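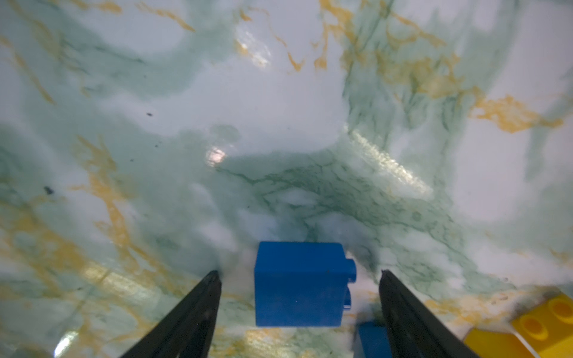

**Cleaning and sorting plastic toy bricks by colour**

Posted by Diane Lévesque, Saturday, July 13, 2024

I have 295 second-hand building bricks, mostly red, blue and yellow, and want to sort them by colour into shallow bins on a glossy marble-patterned top. Some have grime between the studs. Should they be washed before or after sorting, and at what temperature? I don't want the colours to fade.

**Thierry Guillot**

Wash first. Use hand-hot water, no more than 40 degrees, with a little washing-up liquid. Work a soft toothbrush between the studs, rinse, then leave the bricks stud side down on a towel overnight. Keep them out of direct sun while they dry. Sort once they are dry, as water trapped inside the hollow underside will otherwise collect in the bin. 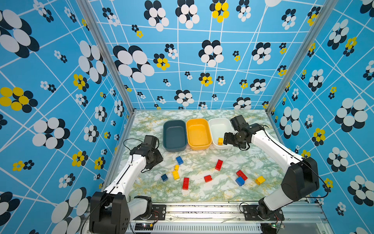 Can one bin hold more than one colour?

It can, if the colours contrast strongly. Red with yellow is easy to separate later. Dark blue with black is slow work under a warm lamp.

**Kekeli Akpalu**

I put mine in the dishwasher in a net bag. A few came out warped, so maybe not. Penner do a lidded bin that stacks, if you need the table back.

**Glenys Gwilliam**

Agree with Thierry on the water. For a glossy top, lay a thin cloth down first. Bricks slide on a hard surface and the corners can mark it.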